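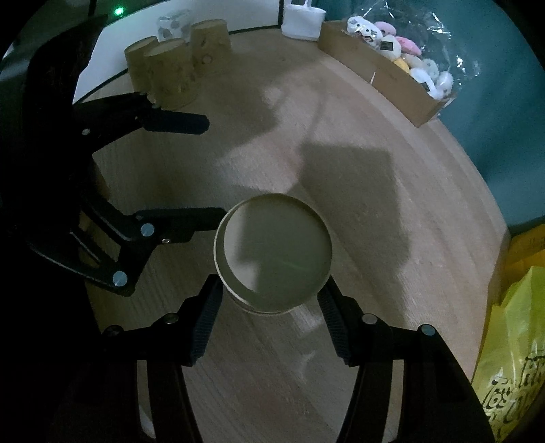

4.2 Classification of occupancy in the county sample

Local codes in the study area define a permanent residence in three different ways. Bevotero uses length of stay and treats any unit occupied for more than 143 days in a year as a dwelling. Jimell uses utility connection, so that a unit on wheels becomes a dwelling once it is tied to a sewer line or an approved septic tank. Guerra has no separate rule and applies the building code to any structure with a sleeping area, whether or not it has a chassis.

These definitions produce different results for the same unit. A trailer parked all year on private land with a composting toilet is a dwelling in Bevotero, a stored vehicle in Jimell, and an unpermitted structure in Guerra. To compare the three places, we recoded all 600 parcel records in the Statside file under a single rule. A unit was coded as occupied if the record showed a power account in use, a mailing address, or a water delivery contract in the owner's name. Records with none of these were coded as storage.

Movable household goods were not used as evidence of occupancy. Tableware such as the paper cups on the round wooden table in Figure 3 can be found in homes, workplaces, and campsites alike, and the inspection forms do not record such items in a consistent way. Fixed appliances were noted where the form had a field for them but did not change the code.

Under the common rule, 27 records moved from storage to occupied. Most of these were in Jimell, where units without a sewer connection are left out of the local dwelling count. The recoding made little difference in Bevotero, where the day limit already captures most year-round use. In Guerra the main effect was on the label, as the units had been listed as code violations with no entry for use.

Two limits apply. First, the power account test misses units that run only on solar panels or a generator, and these are likely to be more common on the larger rural parcels. Second, the file was closed in April, before the seasonal lots opened, so short summer stays are not covered. Both limits lower the count of occupied units. We did not adjust for either one, and the totals in Section 4.3 should be read as a minimum.

The recoded file keeps the original local label in a separate column so that the two can be compared record by record.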